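My second autumn in Irkthorpe

October 5, 2023

I moved to Irkthorpe in July with 2 suitcases and one box of books. My friend Zamfira Roman helped me find the room. It costs 580 a month, heating included, and this is a good price here.

In the first weeks I was always tired in the evening. Speaking a foreign language all day is like carrying a bag you can't put down. Now I take a walk of 20 minutes before dinner and I don't speak with anyone. 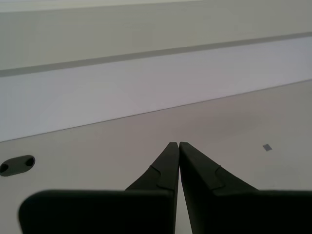
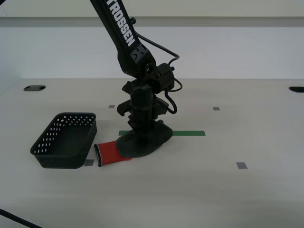
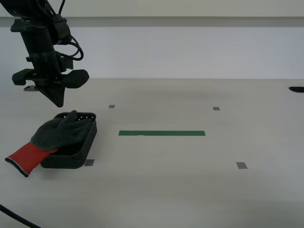

Learning to cook for one person

At home we were six at the table, so I only know big recipes. My first bean soup lasted five days! Barbara Rutkowska, my neighbor, gave me a smaller pot and told me to freeze the bread in slices. I still make too much rice.

On Sunday I will try my grandmother's cabbage rolls. Her recipe makes 16, and Barbara has already promised to eat half.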